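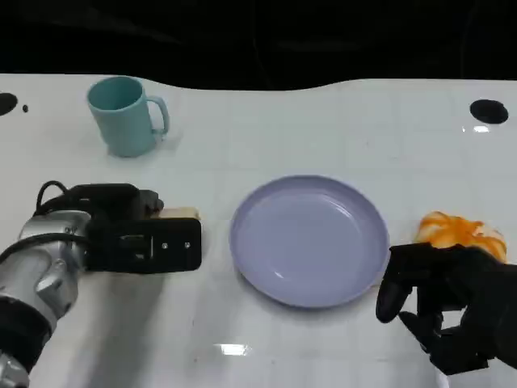 **Curkmont, 16 December 2020** -- Arkness is pleased to announce that it has started a new program to collect examples for its learning system. The goal is to teach two-handed robots simple table work, such as putting food on a plate.

Each example is one short task, recorded from start to end. Our team in Curkmont plans to record 300 examples by the end of January, with some 50 already checked and accepted. 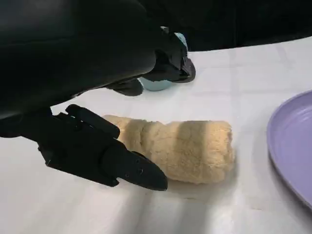 "We do not write a rule for every movement," said Bernice Abubakari, who leads the program. "We show the system many good examples, and it must find by itself what is common in them -- this needs patience from all of us."

The recordings are reviewed at the Brarnavby office. Obed Dankwa, head of review, explained that an example with a mistake is not thrown away, but it is marked and stored separately. 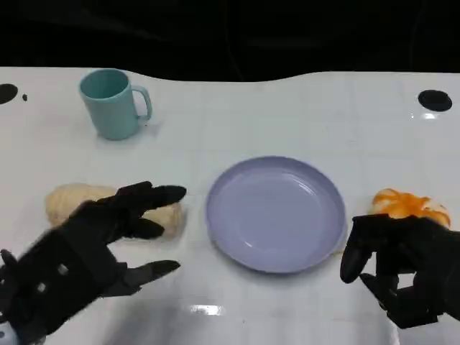 *Two robot hands at the table, with a plate, a mug, a bread roll and a bun with an orange top.*

Arkness will share the first results with its partner Alhassan when the recording is finished. Press questions can be sent to the Curkmont office.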